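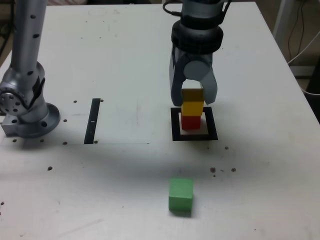
3.2 Gathering the stacking examples

Figure 3 shows the arrangement we used for the block stacking part of the Skandomard collection, and since a good deal of the trouble in this project came from small choices made at the table, we would like to spend a little while on them before turning to the learning side. Readers who only want the training details can safely skip ahead to Section 4, though we hope a few will stay with us, especially anyone who is thinking of putting together a similar collection at home in their own lab.

The task is a simple one to say out loud. Colored cubes go one on top of another inside a square black outline on the white tabletop, and the operator guides the arm through the whole thing by hand control, from the first reach to the final release. In Figure 3 the gripper has hold of a yellow cube that sits on a second yellow cube, with a red one underneath them both, and a green cube stands apart from the stack nearer the front. We count the outline as part of the task: a stack built with its bottom cube over the black line is kept in the collection but labeled as misplaced, and it is left out of the main training set.

We gathered 413 examples in all. They were recorded at two sites, Hulladbridge and Binesgate, with the same table layout and the same written instructions for operators. Every operator started with 20 practice runs that we did not keep. We had first planned on fewer, but our early trials at Hulladbridge (this was back in July, when the whole team was still learning the controls) showed people changing their way of approaching the cube well into their first hour, and we did not want the model to learn from someone's habits before they had settled. After practice, operators worked in sessions of up to 60 minutes with a break in the middle whenever they liked. Hand control is more tiring than it looks! Several people told us that the last placement of a stack asked more of their attention than everything before it put together.

Starting positions were drawn fresh for each example. A short script picked a spot for every cube and printed it on the operator's screen, and the operator set the cubes out by hand before pressing record. We thought for a long time about having the arm do this resetting work by itself, and we did try it for a week or so, but the cubes slowly drifted toward the same few places and the examples began to look alike. Setting them out by hand was slower and a bit dull, and we are grateful to our operators for their patience with it.

The order of colors was also given by the script, and repeated colors were allowed within one stack. This was a choice we went back and forth on. If every color appears only once, a model can do quite well by looking up the color and going there, and it never has to work out which of two matching cubes is already in place. With two cubes of the same color on the table, it has to pay attention to where things are. We found that policies trained without repeated colors would sometimes reach for a cube in the finished part of the stack and pull the whole thing down, and we come back to this failure in Section 5.3.

Each example was cut into 5 stages: reach, grasp, carry, place and release. The marks between stages were put in by the operator with a foot pedal and then checked by a second person using Reinholz, our in-house viewing tool, which plays the video alongside the joint readings and lets the checker slide a mark forward or back. Place and release gave us the most disagreement by far. When a cube is resting on the one below and the fingers are still closed on it, two sensible people can give two different answers about which stage they are looking at. We settled on calling it place until the finger opening command is sent, and we rechecked all of the earlier examples under that rule. The relabeled marks are the ones in the current release, dated 2nd January, and we ask that anyone comparing with our numbers use those.

Failed attempts were kept too. If a stack fell, the operator was asked to let it lie, finish the recording, and add a short note in plain words on what seemed to have gone wrong. Most of these notes are only a few words long ("let go too early" is a great favorite), but they have been surprisingly useful in sorting the failures into groups, and we include them with the collection just as they were typed, spelling mistakes and all.

One thing we would do differently is the lighting. The two sites had different ceiling lamps, and the white tabletop came out a little warmer at Binesgate than at Hulladbridge. We corrected for this in software before training, with the settings given in Appendix B, and tested on both sites separately to see how much of the difference was left.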